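Room for the Dishes: Planning a Short Counter

Most advice on small kitchens starts with cupboards. The counter gets less attention, although it is where the work is done and where the work usually stalls. A cupboard that is badly laid out costs a few seconds each time it is opened. A counter that is badly laid out holds up every meal, and then holds up the washing-up afterward.

Maja Szczepańska has been measuring counters in rented flats for eight years, first for a cabinet shop and now on her own account. Her notes, which she lent to this magazine in January, cover 177 kitchens. The rooms vary widely in age and finish. The stretch of usable counter varies much less, and in most of the units she visited it was shorter than the tenant believed. People tend to measure the full slab from wall to wall. Szczepańska measures what is left after everything that lives there permanently has been put back.

Her method is plain. Take everything off, wipe down, and return the items one at a time in the order they are used over a day. Each item is given its footprint plus its clearance. The footprint is the area it covers. The clearance is the space a hand, a door or a lid needs in order to work. A kettle has a small footprint and a modest clearance. A toaster oven with a drop-down door has a large footprint and, in front of it, a second area nearly as deep that must be kept free whenever the door is open. That second area is the one people forget, and it fills up with bread bags.

Dish racks are the next difficulty. A wire rack with a drip tray, of the sort sold with most starter sets, is sized for a family's supper dishes and takes up the same space when it holds one cup. The small wooden peg rack is a better fit for one or two people. It holds plates on edge, it can be turned to suit the wall, and it goes away in a cupboard when empty. The Omo rack and the Bielecka rack are both of this type. The Omo has the wider gap between pegs and will take a shallow bowl. The Bielecka is closer set and holds flat plates more firmly, but a deep rim will catch on the next peg along. Neither comes with a tray, so a folded cloth or a mat is needed beneath.

Pegs should be checked before buying. Press each one sideways with a thumb. Any movement in the shop will be worse after a winter of wet plates, and glue alone will not hold a peg that was drilled oversize.

Mugs present a separate problem because they stack poorly. Two mugs nested on a shelf will chip at the rim sooner or later, and a single row wastes all the height above it. A mug tree uses that height. The figure to look at is the width of the base against the height of the post. Szczepańska rejects any tree that tips when one mug is hung from a top peg with the opposite side bare. She also hangs mugs in opposing pairs where she can, and starts at the bottom.

Surface protection is the last item on her list and the cheapest. A brown or grey mat in a matte finish hides water marks and stops a wooden base from skating. Grirnix sells its mat by the metre, and it can be cut with ordinary scissors. The Muvex mat is heavier and lies flat sooner out of the roll, but it needs a knife and a straight edge — and some patience at the corners. 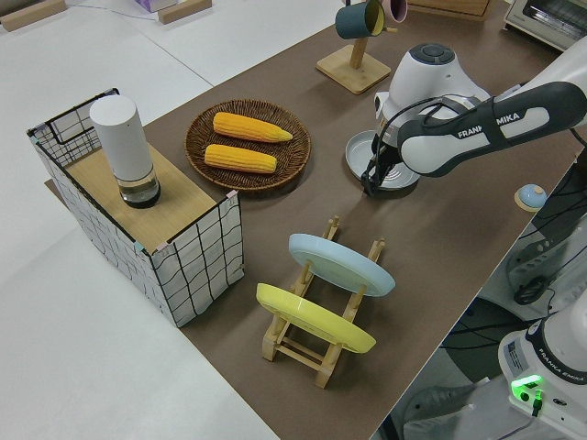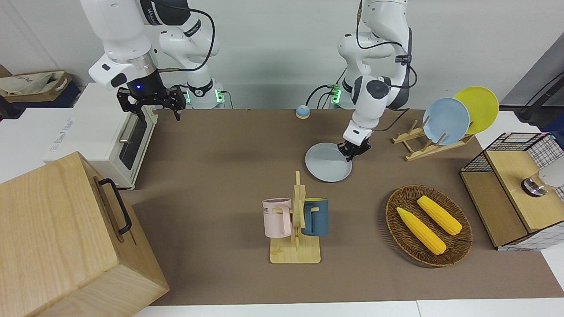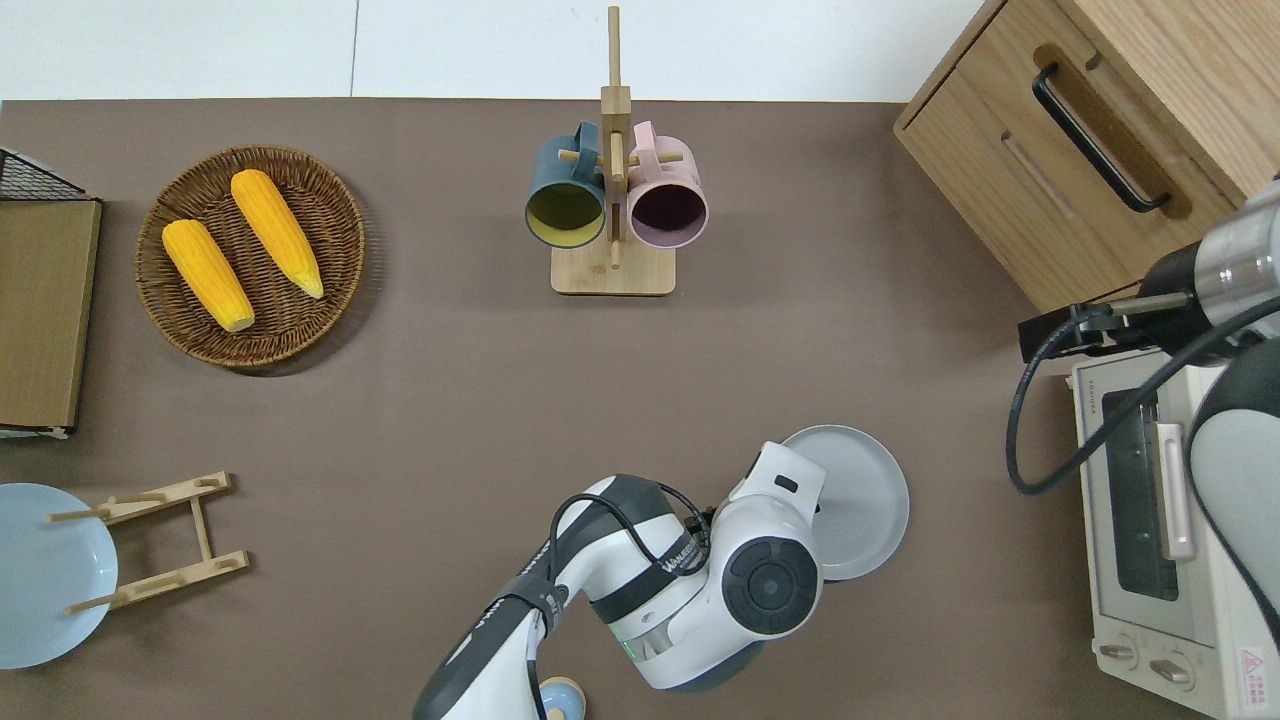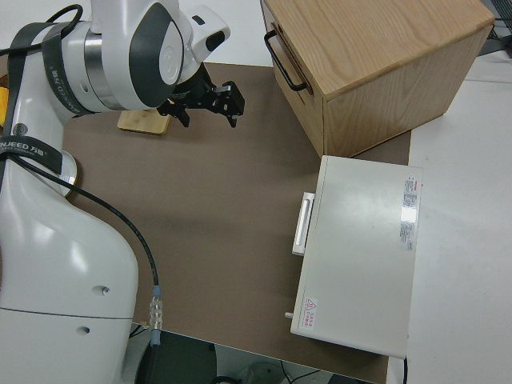
Plates are where a layout succeeds or fails, as they are the items handled most often and put down most carelessly. A plate laid flat occupies its whole diameter, and anything set on top of it has to be moved before it can be used. With the blue plate and the yellow plate upright in the wooden rack, as in the first two views, the pair needs only the rack's own footprint, while the grey one lying flat beside it still claims a full circle of the table. Szczepańska allows one flat plate at a time during cooking and none afterward. The same thinking applies to produce. Corn in a round wicker basket stays together and can be shifted in one lift when the space is wanted for a cutting board. Loose, it rolls.

She places the mug tree next, within reach of the kettle but clear of the oven door, and leaves the board until last. A bamboo board is thin enough to stand against a wall, so it needs no permanent place on the counter. If it must lie flat, it should be the item closest to the person working, with nothing between it and the edge.

Cost is seldom the obstacle. A tenant in one of the older units had been quoted 4,000 dollars for a longer counter and a new base cabinet. Szczepańska's alternative came to about 300, including the rack, the mug tree, a basket and enough mat for the full run. The cabinet stayed as it was. The toaster oven was moved to the end of the counter and turned a quarter, so that its door opened over the mat and away from the sink.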